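Mitham Bimanual Handling Project
Interim progress report to the Prorkex program office
Report date: 17 Mar 2019

1. Summary

Work in this period was dominated by a fault on the right arm of the Mitham cell. The arm lost grip force during probe insertion and, on one occasion, continued a downward move after contact had already been made with the socket plate. There was no injury. One test lead was damaged and has been replaced. The cell was stopped, the fault was traced to the gripper current limit being overwritten at controller restart, and running was resumed under reduced speed. The planned insertion trials are behind schedule. The slider, button and switch trials are complete.

2. Status against plan

The plan called for 1831 logged trials by the end of the period. The log holds 1687. All of the shortfall is in probe insertion, the only task that needs the right gripper to hold an object under load. No trials were run during the stop, and trials logged on the day of the fault have been kept in the record but flagged.

The same modular board is used for every task. It carries the sliders, push buttons, toggle switches, rotary selector and probe sockets on one body, so the cell does not have to be rearranged between tasks. The board was left in place during the investigation to keep the calibration valid.
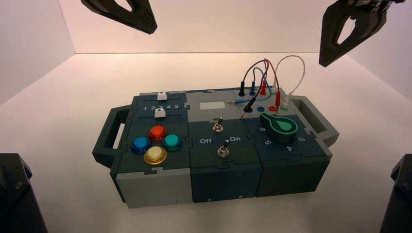 Figure 1. Task board in the Mitham cell, both grippers raised.

3. Description of the fault

The insertion routine has three stages. The gripper closes on the probe body, the arm moves to a point above the target socket, and the arm then descends until the wrist reports contact or the travel limit is reached. On the failed trial the grip was weaker than commanded. The probe tip met the rim of the socket, the probe slid upward between the fingers, and the wrist sensor did not see a force above threshold. The arm therefore went on to the travel limit. The fingertips came down on the insulated part of the lead and pinched it against the board.

The operator used the stop button at the cell door. The arm held position as designed. It was backed off by hand with the brakes released one joint at a time, per the Dimden procedure for the arm.

Two separate problems were found.

The first was the current limit. The Azar gripper controller stores its limit in memory that is reloaded from a default file at power-up. The default file had been replaced during a software update in September and carried a limit set for a lighter finger. After any restart the right gripper closed at 31 percent of the commanded force. The left gripper was not affected, as its file had not been replaced.

The second was the contact check. The routine treated wrist force as the only evidence of contact. A slipping probe transmits very little force to the wrist, so the check could not catch this case at any grip setting low enough to allow slip. The current limit started the event, but the contact check is the more serious finding. It would have failed in the same way with worn finger pads.

4. Corrective action

The default file has been corrected and locked. The controller now reads back the limit after each restart and will not enable the arm if the value differs from the one in the cell configuration. This was tested by loading the wrong file on purpose, and the arm stayed disabled each time.

The descent stage has been changed in two ways. Finger position is now monitored during the move, and a change in opening beyond the set band stops the arm. The travel limit is also computed from the measured height of the board surface, where before it was a fixed number. Descent speed is held to 80 percent of its former value until the remaining insertion trials are done.

The pinched lead was scrapped. The replacement is of the same length and was checked for continuity before use. Leads will be inspected at the start of each session, with attention to the insulation near the probe body.

5. Lead routing
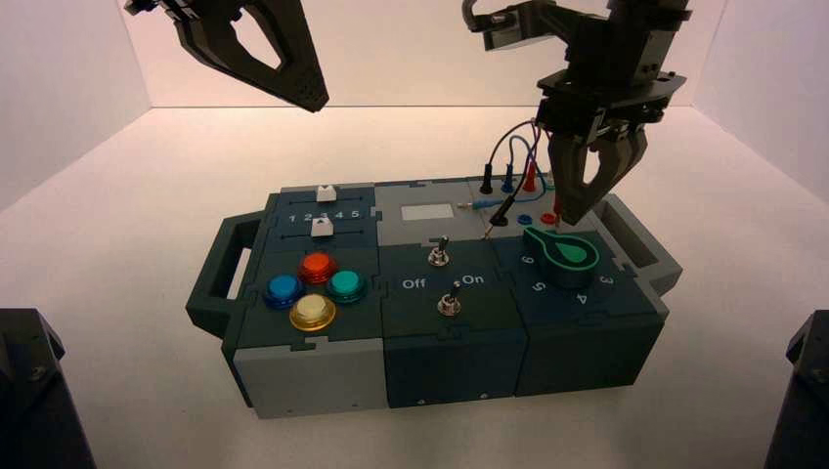 Routing of the leads was reviewed as part of the investigation, although it did not cause the fault. The leads are plugged in along the back edge of the board and have to follow the probe wherever the arm takes it. With the red-tipped probe held in the right gripper and its point down near the red socket, the cables drape around the wrist. Slack in that area can add a side load to the wrist sensor, and a taut cable can pull the probe out of line. Neither effect has been measured. We propose to record wrist force with the leads attached and detached over the same path, and to add a cable guide if the difference is large enough to disturb the contact check.

6. Open items

The finger position band was set from a small number of bench closures and may be too tight. A band that is too tight will give nuisance stops — a cost in time only — and we prefer to start there and widen it from logged data.

The left arm runs the same descent code. It has been updated to match, but has not been tested under load.

Dimden has been asked whether the brake release sequence can be shortened for cases where the gripper is resting on the work. No answer has been received. The existing sequence remains in force.

7. Next period

Insertion trials will continue at reduced speed until the shortfall is cleared. The lead routing test will be run before the speed limit is reviewed. No change to the budget is requested. The replacement lead and the time spent on the investigation were covered from the maintenance line.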